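Living With a Home Lift: Tips From Our Workshop and Our Hallway

We put a small platform lift in our house three years ago, and I still grin when it hums up to the second floor with the groceries on board! It's a Zevard, the plain two-stop version, and it has needed very little from us. A few habits have kept it smooth and quiet, though, and I love passing them along.

Keep the door tracks clean

Grit in the bottom track is the most common cause of a door that shudders or won't quite close. With the lift parked at that landing and switched off at the wall, run a vacuum with the crevice tool along the groove, then follow with a dry paintbrush (an old one-inch brush is perfect). Finish with a barely damp cloth. Skip the oil. It feels like it should help, but it grabs dust and turns into black paste within a month.

Pet hair is the sneaky one. It winds itself around the little door rollers where you can't see it. A crochet hook gets it out beautifully.

Wipe the sensors

If the platform stops halfway for no reason, look at the safety edges and the light sensors before you call anyone. Ours quit one Monday at six in the morning, and the whole trouble was a smear of jam. A soft dry cloth, the kind you'd use on glasses, is all you want. No window spray, please, as it can leave a film.

Know your weight limit, and write it down

Ours is rated for 551 pounds, and I've taped that number inside the cabinet by the lower landing. It comes in handy when somebody turns up with a washing machine on a hand truck! Remember to add the person, the hand truck and whatever is sitting on top. Put heavy things in the middle of the platform and keep them from rolling. A folded bath towel under the wheels works better than any wedge I've bought.
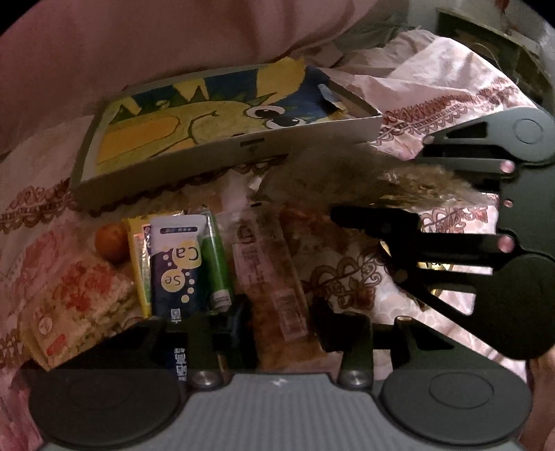
Long things are trickier than heavy ones. Curtain rods, skis and rolled rugs love to lean out over the edge, and on an open-sided platform that means they can catch on the landing above. Tie them upright to something solid, or just carry them up the stairs. I know, I know, but it's quicker than waiting for a repair.

Quiet a squeaky floor panel

Some platforms have a removable floor mat over a metal panel, and the squeak you hear is often just the mat rubbing. Lift it, vacuum underneath, sprinkle on a little talcum powder and lay it flat again. My neighbor Frøydis Nyberg did this in June after living with a chirp all spring, and she called me from inside the lift so I could hear the silence.

If the squeak comes from the shaft or the rails, leave it alone and book the technician. Anything behind a screwed-on panel belongs to them.

Look after the backup battery

Most home lifts have a battery that lowers you to the nearest floor if the power goes out. Ask the technician to test it at every service and to write the date on it. Ours was changed last year, and with the labor the bill came to $167. Worth every cent the night a storm took out our street.

Keep a trip log (really!)

Our control panel counts trips, and I jot the number on a card whenever we have a service. It read 1,279 at the last one. Valter Aasen, our technician, likes to see it, as some parts wear by use and some by age, and the card also has room for odd noises and the date we first heard them.

Small things that help

Stick a raised dot on the button you use most, so you can find it with your arms full.

Keep one landing key on a hook by the fuse box and the other with a neighbor.

Leave the shaft light on a warm white bulb if your model lets you choose. Guests find it friendlier.

Park the platform downstairs overnight if anyone in the house comes home late and tired.

Got a good trick for fingerprints on brushed steel doors? I've tried baby oil and I've tried vinegar, and I'm still hunting!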